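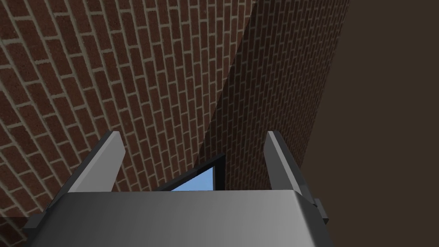
A reader wrote in to say that my last home gym post was all about what to buy and had nothing in it about checking the stuff once you own it, and could I please do one of those, with comments, before somebody's resistance band snaps in their face.

Fair enough! I do have a checklist. It lives on a clipboard by the door and I go through it on the first of every month, more or less, with a coffee. I've typed it up with my notes from the June round so you can see what I look for and what I found.

Home Fitness > Gear Care & Safety
Print this page | E-mail this to a friend
6 June 2020 | By the Penberg Home Gym Blog

My setup, so the comments make sense: a Cutidora folding treadmill, a pair of Lodasent adjustable dumbbells, a set of Mfinanga resistance bands with a door anchor, a flat bench, a pull-up bar in the doorway and a kettlebell I got secondhand. If you have a rower or a bike, some of this carries over and some of it won't. Check your own manual for the numbers, please don't use mine.

TREADMILL

[x] Unplugged before I touch anything
I skipped this for a whole year and feel silly about it now.

[x] Power cord, full length, no nicks or flat spots
OK. Mine runs along the baseboard and I had to move it away from where the deck folds down. It had a little shiny patch where it had been rubbing. The insulation is fine but I've put it on watch for next month.

[x] Safety key and clip
Pulled the key with the belt going at walking speed and it stopped like it should. I do this test standing on the side rails. The clip spring is getting weak, though, and it slid off my T-shirt twice last week. New one ordered.

[ ] Belt centered, no fraying
Not passed. It has crept over to the left again. You fix it with the hex key at the back roller, a quarter turn at a time, then let it run a minute and look again. I'm impatient and always want to do a full turn, and then it shoots off the other way and I'm at it all evening. Edges look good, no loose threads.

[x] Belt lubricated
The manual for this one says every 50 hours. I keep a tally in pencil on the wall (sorry, wall) and I was right about due, so I did it. The squeak is gone! I thought that squeak was my knees.

[x] Folding latch clicks and holds
Gave it a good shake. Solid.

[x] Clear space behind
Manual wants 7 feet. I've got it, but only if the laundry rack goes back in the other room, so I've written that on the list as its own item now.

[x] Laundry rack back in the other room
Yes.

ADJUSTABLE DUMBBELLS

[x] Selector dial turns freely on both
Left one was gritty. I wiped it out with a dry cloth and an old toothbrush and it's better. Don't spray anything in there, my manual is very firm about that.

[x] Plates lock at every setting
This is the one I'd beg you not to skip. Set the weight, lift it an inch above the cradle, tip it a bit each way, look at the plates. Then the next setting. It takes forever and it's boring and I once had a plate that wasn't seated on the second-heaviest setting, and I would have been holding it over my head ten minutes later.

[x] Handles, no cracks or sharp bits in the knurling
Fine.

[ ] Cradles sitting level
One of them rocks. I think the rubber foot has come off, and I can't find it anywhere. Folded cardboard for now, which I know is not a repair.

RESISTANCE BANDS

[ ] Stretch each band by hand and look for nicks, white marks, sticky spots
Two fails out of the set. The green one had a tiny split near the end, right where it sits against the door anchor, and the black one felt tacky all over. Both in the trash. I cut them in half first so I don't get tempted to fish them back out. I love these Mfinanga bands, but they'd been hanging by a sunny window all spring and that's on me. They're in a drawer now.

[x] Carabiners close by themselves
Yes, all of them.

[x] Door anchor stitching
Good. I tug it hard from the side I'd be standing on, with my face turned away.

[x] Door closes TOWARD me when I pull
I mean that I stand on the side where pulling the band pulls the door shut into its frame. If you set up on the wrong side, the latch is the only thing holding you. I also hang a note on the other side of the door so no one walks in mid-row.

BENCH

[x] All bolts snug
Half a turn needed on the front leg. It's always the front leg.

[x] Label still readable
Mine says 350 pounds, and that's me plus the weights together. Lots of people read that as just the weights. If your label's gone, look the number up and write it under the seat with a marker.

[x] Pad, no splits
There's a small one by the head end. It isn't unsafe but sweat gets in and it starts to smell, so I've taped it.

[x] Feet flat on the floor
Good on the mat, wobbly on the bare concrete. I use it on the mat.

PULL-UP BAR

[x] Door trim looked over for cracks
I get up on a step stool with a flashlight for this one. Paint is scuffed, wood is okay.

[x] Foam grips don't spin
The right one is starting to. A bit of grip tape will hold it till I get round to new ones.

[x] Slow hang before any real pull-ups
Feet still touching the floor, put the weight on gradually, count to ten. I do this every session, not only on inspection day.

KETTLEBELL

[x] Handle smooth
There was a rough burr underneath that had been chewing up my palm. Sandpaper, five minutes, done. Why did I put up with that all winter?

[x] Stored on the floor
Not on the shelf. Not even for a second.

THE ROOM

[x] Mats flat, no curled corners
One corner curled. I've got a heavy book on it overnight.

[x] Fan cord out of the walking path
It is now.

[ ] Phone within reach
I train alone most mornings and my phone is usually charging in the kitchen. I keep failing my own checklist on this one. I've cleared a spot on the windowsill, so let's see if I do better next time.

[x] Water bottle not on the treadmill console
Only the closed kind goes in the holder. I learned that with an open mug and up to 100 bucks' worth of new console panel, depending on where you shop. Ouch.

[x] First aid kit has stuff in it
Restocked the bandages and replaced the cold pack.

STILL TO DO

Center the treadmill belt (small turns!!). New safety clip when it comes. Rubber foot for the dumbbell cradle. Replacement green and black bands. Grip tape for the pull-up bar.

If you've got something on your list that I've missed, leave it in the comments and I'll try it out on the next round. I'd especially like to hear from anyone with a rowing machine, I'm thinking of getting one and I have no clue what wears out first on those. The chain? The seat rollers?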